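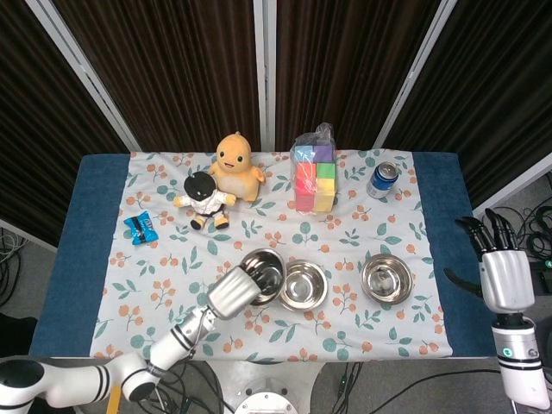

Lunddale Automation Working Group
Minutes, January meeting
Present: Yoon-hee Nam (chair), Si-eun Heo (minutes)

1. Minutes of the previous meeting
Approved without change.

2. Replacement grippers
Ms. Heo presented quotes from Vekell and Arnari. Vekell offers delivery in 8 weeks. Arnari did not quote for spare fingers and will be asked to do so. Decision deferred.

3. Tabletop objects
A budget of $200 was approved for bowls, soft toys and foam cubes, charged to account 1941.

4. Second workstation
The Woo proposal was received. Ms. Nam asked for the cost of cabling to be listed separately.
Action: Ms. Heo

The meeting closed at 2 p.m.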